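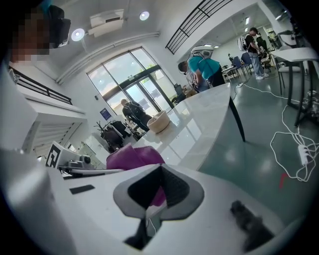
Finally swapped my old earmuffs for the Dulesel ones. Nine years on the last pair, foam was crumbling into my hair. Wanted black. Black was out of stock, so I took "berry", and berry is pretty much the magenta-purple of the soft thing by the table edge up top. Fine. Hard to lose in the garage at least.

Fit first. Clamp is tight, my jaw ached after 30 minutes with the sander. Stretched them over a paint can overnight, better now. Glasses still break teh seal a bit, thin arms help.

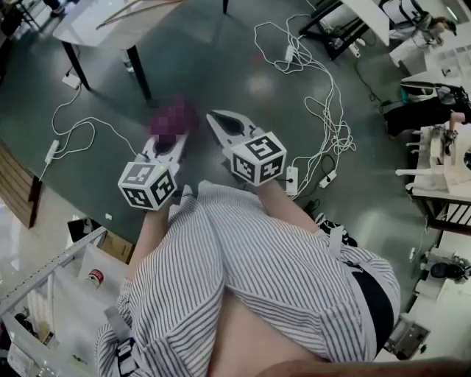

Also tried the Ondetti plugs underneath for the planer. Corded, which I like. They come 16 pairs to a box and I've gone thru half already. Too much? Maybe. The planer is LOUD. Cushions on the muffs pop off for washing, putting them back on is a fight. Will report again in January if the headband holds.

Posted 10/22/21 | 2 min read

Search this blog Go

2 comments

Hertta Rissanen: Do the cushions get sweaty? Mine are awful in summer.

Ghiță: paint can trick worked on mine too, left it two nights. thanks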